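Working next to the folding cell: a quick how-to for the laundry floor

Posted 23 Oct 2022 by Vanderleia Sales, floor lead, Winen

Writing this between loads so excuse the rush. Two new starters next week, and half the late shift still haven't had the walk-through. Read it before you touch the cell.

What changes for you first. Nobody's folding all day any more. You sort, you feed, you check, you deal with the odd ones. Mohit Malhotra used to do tees from clocking on to clocking off, now he does checks and repairs and his wrists are better for it. Pay grade is the same. Rota is the same until November.

Before you start

Empty your pockets. Hair tied back, lanyard off. Check the last person signed the sheet. If they didn't, go and find them, don't guess.

Feeding it

1. Sort first. Tees and plain squares only. No hoods, no zips, nothing with a drawstring.
2. Shake each piece out before it goes in the basket. Tight knots of cloth slow everything down.
3. Basket goes in the back right corner of the table. Always that corner.
4. Don't overfill. A bit above the rim is fine.
5. Step back behind the yellow line, then press start. Not the other way round.

Tees get folded lengthwise first, then brought up from the bottom. Squares just need to end up flat with the edges near enough in line.
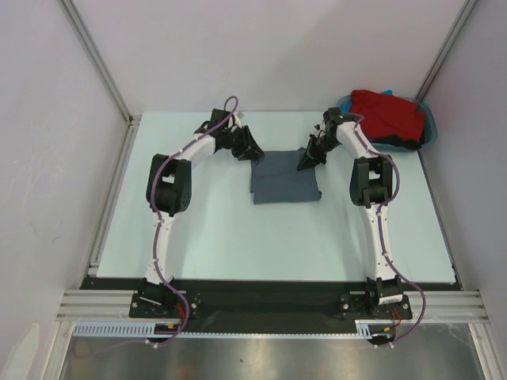
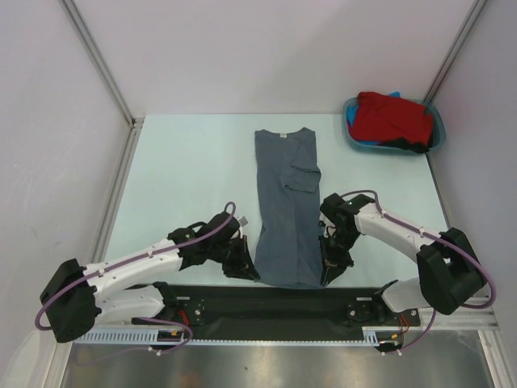 Checking

Pick up every fifth piece. Look at the collar, look at the bottom edge. Sleeve poking out = refold by hand, takes you five seconds. Corner sticking up, just press it down. Don't send the whole stack back for one bad one, we had 17 perfectly good tees go round twice on Tuesday's stock becuase of that.

A slow shift is 214 pieces, a busy one about 514. Those are for the cell, not for you. If anyone starts quoting them at you as a personal target, tell me or So-yul Yeo.

When it stops

Wait. Count to ten, sometimes it's only having another go at the grip. Still stopped, press pause, then open up. Hands never go in while it's running, not even for a sock. Take the piece out, shake it, back in the basket, close up, restart. Two stops on the same piece and you fold it yourself.

Cables: leave them alone. Even if one looks like its in the way. Ring Ye-seo Won.

End of shift

Basket out, table wiped with a dry cloth, no spray. Write down your stops and what the item was. Hye-jin Bae reads every line and it's how we got hoods taken off the list, so do bother.

Questions to me, or the book by the kettle.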